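Who gets the time back?

Our line at the Altusdale plant went from 16 packers to four in April, and everybody above the shop floor keeps using the word "freed." Freed to do what? Mostly to walk. You mind three cells now instead of standing at one bench, and when a cell stops, you go to it. 200 steps there, 200 back, and a light blinking the whole way.

I'm not against the machines. Twelve years of packing bars did my wrists no good and I won't pretend I miss it. The old pace was 45 a minute on a good shift. No one should do that for a living. Fine.

But the talk. The vendor, Mevau, came in on a Monday with slides. Every slide had hours saved. Not one had hours given. Saved for who? Our shift is the same length, the pay is the same, the break is the same. Less lifting, more watching, and watching is tiring in a way that doesnt show up on an injury form.

And the teaching part gets left out. Somebody has to show these things how a hand closes on something slippery. That somebody is us. Two people from my shift spend mornings with the hand-held grippers now, picking up and setting down, over and over. Soap, mostly.
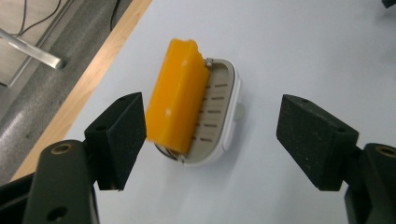

It's skilled work, that. You learn fast how much squeeze is too much, how to come in from the side, when to let go. Stuff we knew in our fingers and never had to say. Now it gets recorded and it goes off to Tovoddale and we get the regular packer rate for it. Grade two. Same as sweeping up.

The Lodhi warehouse down the road did one thing right: anyone who trains a cell gets a higher grade, in writing, and keeps it after the training stops. Took a petition with 209 names. Ours has less than that so far but its only been up a week.

So sign it. It's on the board by the lockers, under the shift swaps. Bring your own pen, the one on the string is dead.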